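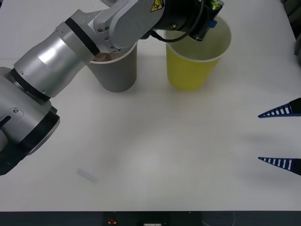
Home News Sport Fixtures Contact

The head coach at Flinley Rowing Club had the kettle on before I'd got my coat off, and we were well into the biscuits before we got round to the August regatta at Bosard.

"We've entered eight crews — more than we've ever dared," she told me, beaming. "Half of them were still learning to hold an oar last summer, bless them."

The course worries her a little, with its crosswind near the finish. "You can be a length up and still lose it there," she said, topping up my tea. "So we'll practise in the wind, and they'll grumble at me all the way home."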